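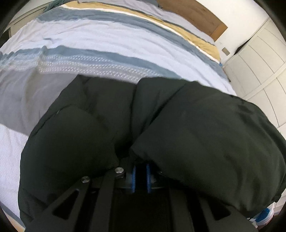
Mornuvness Winter Wear Reviews

A data set of 1,045 short reviews of cold-weather coats, typed up by Ivana Olivares and cleaned up on Thursday nights, mostly with sighing.

Files

reviews.csv has one review per row. Of these, 293 mention pockets, usually in anger.

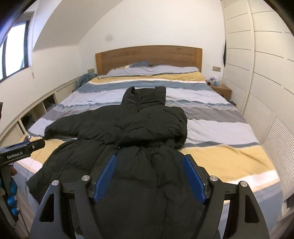 The "warmth" column runs from 0 to 50. One reviewer gave 252, and we left it in out of respect. Drop that row before you average anything.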